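Residual chlorine test strips and the rainwater tank, part two
2024-06-21

The tank at the Pluddale house holds rainwater off a Colorbond roof, and until last winter the only treatment was a mesh screen at the inlet. Roxana Dumitrescu lent me her old pump and filter housing, so the line now runs tank, pump, sediment cartridge, carbon cartridge, kitchen tap.
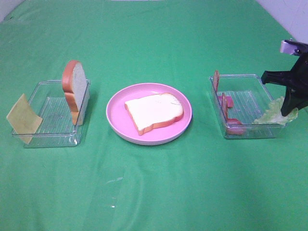 ## Pressure

The pump cuts in at a lower pressure than the one it replaced. With new cartridges the kitchen tap takes 32 seconds to fill the stockpot. With the old sediment cartridge left in it took noticeably longer, and the pump cycled twice during the fill. Short cycling usually points to a waterlogged pressure vessel, so I isolated the pump, drained the line and checked the pre-charge with a tyre gauge. It was low. I brought it back up with a bicycle pump and the cycling stopped.

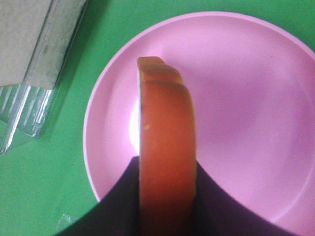

The carbon cartridge goes after the sediment one. Reversed, the carbon block clogs with roof silt and has to be thrown out early. The Heo housings are not labelled for this and the two sumps are interchangeable, so I have written on both with paint marker.

## First flush

The diverter is a length of stormwater pipe with a ball float and a slow-drip outlet. Jong-dae Ham, over in Prornville, runs the same design with a larger chamber. Mine was filling correctly but not draining between showers, which meant the next rain went straight to the tank, grit included. The drip outlet had a plug of gum leaf in it.

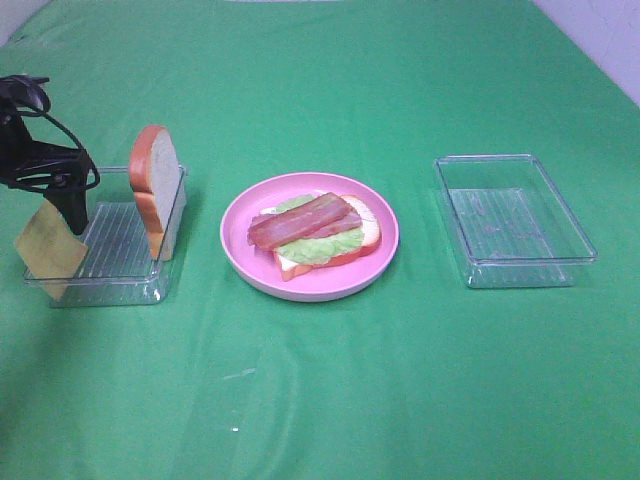 Creases and low spots matter more than slope on the leaf guard. Mine was laid in a hurry and sags between the battens. It wrinkles much as the green cloth on the table does, and each shallow fold collects debris. I will re-tension it in July, working from the downpipe end.

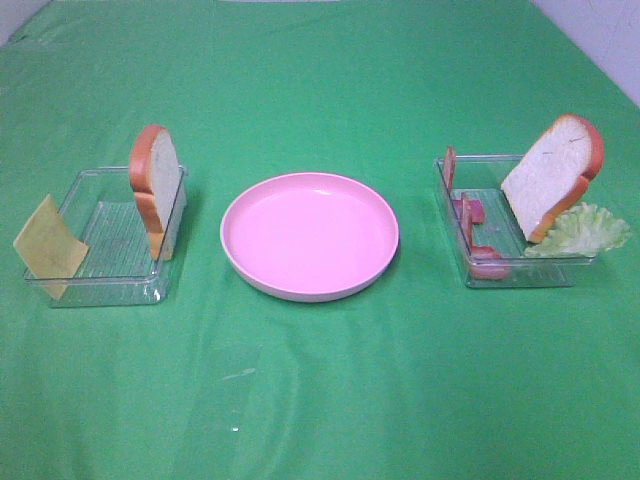 Cartridge changes are set at nine months for sediment, with the carbon done at every second change. The strips stay in the drawer until I next dose the tank. Plemuvov still lists the replacement O-rings, sold in packs of two. Use silicone grease on them, not petroleum jelly.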